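Scalp first, style second: a morning at Arisia

The owner of Arisia starts work before the doors open, and she prefers to talk then, with the kettle on and the dryers off. She opened the salon in December with 2 chairs and a borrowed mirror, and she has looked after curly and coily hair for 16 years, most of them in other people's shops.

"I always tell people to eat before they come to me," she says, laughing. "A long wash day on an empty stomach is no fun for you, and it's no fun for me either, because you start wriggling!" 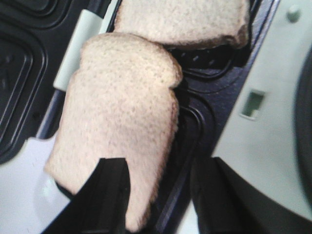 Sliced white bread.

Her specialty is scalp care, and she can talk about it for as long as you'll let her. Most new clients arrive wanting to discuss length or shine, and she listens to all of that (she is a very good listener) before she gently parts the hair and asks when they last really washed down at the roots.

"They tell me they're scared of washing. Somebody told them once that water dries the hair out, and they've carried that around since they were little girls. So we go slowly. I use my fingertips, never my nails, and I do it in sections, and by the second visit they're asking me to keep going."

She keeps her shelf small. There's a rinse-out conditioner from Sutanto that she loves for detangling, and a light oil from Merkwood that she uses on the ends and hardly ever on the scalp itself.

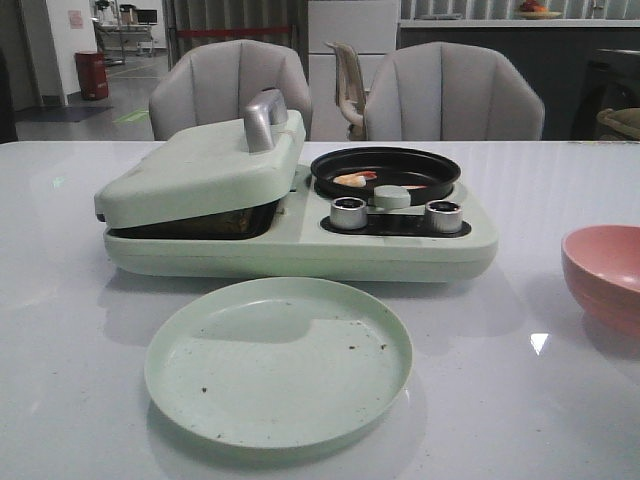

She is just as careful about money. A wash and scalp treatment costs 40 dollars, and the full session with a trim and a twist-out is 100, and she'd like people to know that before they sit down, as she remembers being handed surprise bills herself when she was younger and feeling too shy to say a word.

"I'd so much rather you came for the small one and came back," she says. "Hair is a long friendship. You don't have to do it all in one day."

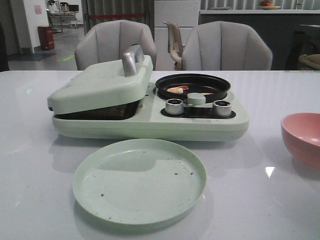

What she'd like you to do at home

Her advice is mostly about leaving things alone. Sleep in a satin bonnet, detangle with conditioner in, and loosen any style that hurts. "If it's tight enough to give you a headache, take it down, even if you paid good money for it. Even if you paid me!"

She hopes to add a children's corner on the Furka side of the shop, with low seats and plenty of picture books, and she's still choosing the paint.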